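Notes for the Lidholm session, November 8, 2018
Teleoperated demonstrations in simulation: what the operator needs to see

Start with the scope. Sala only, no real arm. The operator drives the simulated gripper by remote control and the log keeps poses, finger width and both views. We record 20 demonstrations per task and drop the first 2, which are practice.

The wrist view is the one operators trust least. It turns with the hand, so "left" on the controller stops matching left on the screen. Say this slowly.

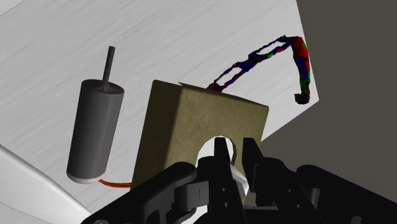
Depth is the main source of error. Most operators stop short, then creep. Creeping gets copied: a policy trained on hesitant demonstrations hesitates in the same spots. We trim pauses before training – mention Graleck's trimming script, skip the details.

Second view next. Coarse motion from here: get over the tissue box, keep clear of the cylinder and its orange wire, then switch to the wrist for the last stretch. Switching earlier than that costs time.
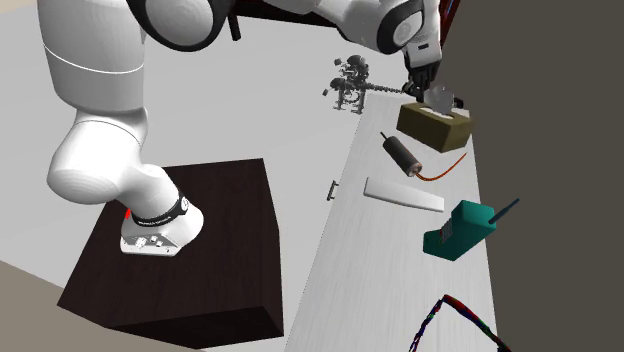 Aldo Serra objected in March that operators who switch views produce demonstrations the policy can't follow, as it gets both views at once and has no idea which one the person was using. Fair point. We now log the active view as a separate channel. No result yet.

Pause for questions. If asked about hand guiding: Skallesex did 30 runs that way, different arm, don't compare.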